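15/01/2022

So I'm seven weeks into keeping a paper diary again, and I've filled 50 pages already! (Big handwriting, before you get too impressed.) I bought the notebook in Sindemstead over the holidays and figured it would join the pile of blank ones in my closet.

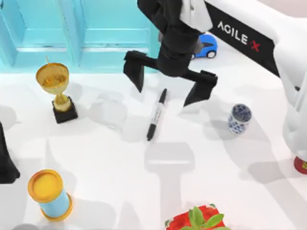 A black marker on the table.

What got me going was a letter from my old pen pal, Auður Þrastardóttir. She writes half a page every night before she brushes her teeth, and she's kept it up through two moves and a baby. I asked what on earth she finds to say. Soup, mostly — and weather, and who called.
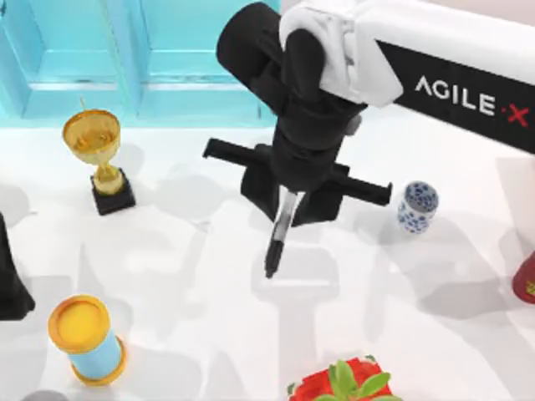
White tabletop, black and white hardware.

That took the pressure off. My teenage diaries were all heartbreak and big plans, and I can't get through a page of them now without wanting to hide under a blanket. The stuff I love rereading is the small stuff, like what we paid for gas on the drive up to Nernholm, or the name of the neighbor's awful
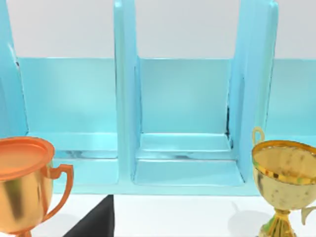
cat, who was called Skov and bit everyone except my dad. I'd forgotten him completely until I found him in an entry from January of my senior year, along with a whole paragraph on a grilled cheese.

I've missed four nights so far. I used to go back and fill in the gaps, and that's how I always ended up quitting, so now I leave them alone. 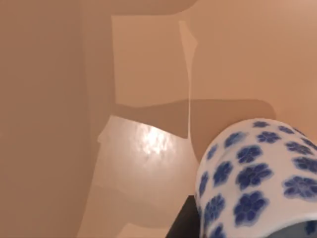
Do you need a fancy notebook to start a diary? Any notebook you like writing in will do, even a cheap one from the drugstore.

Tonight's entry will be the leftover chili and my sister's phone call, which ran long.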